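Vistelon flat-pack mailing boxes, small, pack of 25: my thoughts after a month of folding

I sell hand-poured wax melts and the odd bit of pottery, and I get through a lot of small boxes. For ages I bought whatever was cheapest and swore at it. Then Carla Tannous, who has the stall next to mine at the Cloltudville market and posts far more than I do, gave me a couple of her spare Vistelon ones and I liked them enough to order a pack of my own. That was at the start of August, and I've now used up the first pack and most of a second, so I feel I can say something useful.

I paid for these myself, by the way. Vistelon don't know I exist.

What turns up

They come flat, in a bundle with a paper band round it, inside a bigger box. Plain brown corrugated card, no printing, no logo on the lid, which suits me down to the ground because I stamp my own. You get 25 in a pack. Mine were all present and only one had a crushed corner, from being on the outside of the bundle I think, and I used that one for posting something to my mum.

There are no instructions in with them. If you've folded this sort of box before you won't need any. If you haven't, you'll spend the first few minutes turning a bit of card round and round and wondering which way is up (I did, years ago, with a different brand, and I ended up with something like a hat).

They're the all-in-one kind, so the tray and the lid are the same piece of card. The sides fold up, the ends tuck over and lock, and then the lid comes over from the back and its tabs slot down the front. No glue and no tape to get it standing, though I always put one strip of tape over the front before it goes in the post.

Folding them

Right, the bit I care about most. If I've got a big weekend of orders I might fold a whole pack in one sitting with the radio on, and a box that fights you is miserable by number ten.

These don't fight much. The creases are properly pressed in, so when you bend a side up it goes where it's meant to and stays more or less square. The cheap ones I used before had such faint creases that the card would buckle a bit to one side of the line and the whole thing came out wonky. I haven't had that once with the Vistelons.

The tabs are rounded at the corners, too. It sounds like nothing but my knuckles are very grateful! Square-cut tabs snag going into the slot, and then you push harder, and then the tab bends, and then you've got a box with a soft front that pops open if you look at it. The rounded ones slide in.

My method, for what it's worth. I run along every crease once with the edge of something hard before I fold anything. You can buy a proper bone folder for this and I do own one, somewhere, but I nearly always end up using an old lolly stick or a bit of dowel. Crease the lot, then long sides up, then little end flaps in, then fold the ends over and press until they drop into the slots. Lid last. With the creases done first it takes me less than 30 seconds a box once I'm in the swing of it, and it's a good deal longer if I skip that step and try to be clever.

Two moans about the folding. The ends are tight on a brand new box, and the slots they drop into sometimes still have the little punched-out bit of card hanging in them, so you have to poke it through with a fingernail. And if you've got it slightly wrong and want to undo it, getting those ends back out again is a faff. I've torn a couple doing it. Better to check you've got the plain side outwards before you press down.

Strength

Good, for what they are. It's single-wall card, so I wouldn't post a brick in one, but the ends are doubled over and that makes the short sides a lot stiffer than the long ones. I pack my melts so that the heavy end is against a short side.

I did a very unscientific test, which was to put five tins of tomatoes on top of a folded box with nothing in it and leave it while I had my lunch. The lid had a slight dip in the middle when I came back and that was all. Then I stood on it, and that was the end of that one.

I've had one complaint about a squashed parcel in the whole month, and from the picture the customer sent me it looked as though a van had been involved. The dish inside was fine (well wrapped, to be fair, so I can't give the box all the credit).

Damp is another matter. I left a few in the shed overnight and they went soft and a bit wavy, and the creases lost their bite. They did dry out on top of the airer but they were never as crisp again. Keep them in the house.

Mess

All boxes like these shed a bit. You get paper dust along the cut edges and little crumbs of card from the slots, and it all ends up in the bottom of the tray or down your jumper. The Vistelons are middling for this. Not as bad as the Palacios ones I tried last year, which left a sort of brown snow on everything, but worse than I'd hoped for the money. I turn each one over and give it a tap before anything goes inside. If you're posting something white or fluffy, line it with tissue.

How I've got the table set up

I used to do all this on the kitchen table and move everything for meals. My friend Uriel Troncoso has a big workshop with far more table than he needs and he lets me use it when I've got a pile to get through, which has changed my life, frankly. A cloth over the top is the thing I'd recommend to anybody. Card slides about on a bare surface and you end up chasing it, but on fabric it stays put while you press the creases. A bright colour is handy as well, you can spot every scrap of brown card against it when you come to clear up.

It's also worth having some clamps along the far edge if your cloth is as big as his table, and leaving yourself elbow room on both sides. I keep one opened box beside a flat one while I work, so that I can see which fold I'm up to when somebody interrupts me.
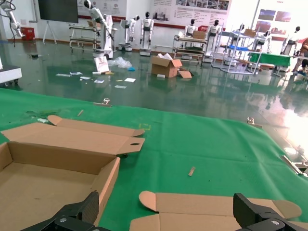

Compared with the others I've tried

I've been through 3 brands properly now, so a quick word on each.

The Palacios boxes are cheaper and I wanted to love them. The card is nice and thick but the cutting isn't clean, and I had tabs that were too wide for their slots often enough to be annoying. Snow everywhere, as I said. If you only need a few a year and you've got patience, fine.

The unbranded ones from the market supplier are the cheapest of the lot and they're perfectly all right for light things such as cards and fabric. I wouldn't put pottery in them. Faint creases, floppy lids.

The Vistelons cost the most, and they're the ones I'd reorder. Carla thinks the price is a bit steep if you're buying one pack at a time and she's probably right. She buys in bulk with Chanida Inthanon, who does the soaps, and they split the bundle between them, and I'm now angling to be let in on that.

What I'd like them to change

A size printed somewhere on the flat card, even tiny, on the inside. I've got two sizes in the house and when they're flat and out of the band I have to hold one against the other to tell.

A pack of mixed sizes would be lovely as well. At the moment it's one size per bundle, so if you want to try the medium you have to commit to a whole lot of mediums.

And please, somebody, clear those slots out properly at the factory!

Would I buy them again?

Yes, and I have. I've got another pack coming and I've told Agustina Painemal from my pottery class to get some for her mugs, with the warning that a mug with a big handle needs the medium. The small is a lovely fit for six melts and a bit of tissue, or one little dish wrapped twice.

I'd give them four out of five. The missing one is for the price and the dust, mostly the price.

One last thing if you're ordering: the measurements on the listing are for the outside of the box. The inside is a touch smaller all round once it's folded, and I only noticed when I had a dish in my hand that wouldn't go in.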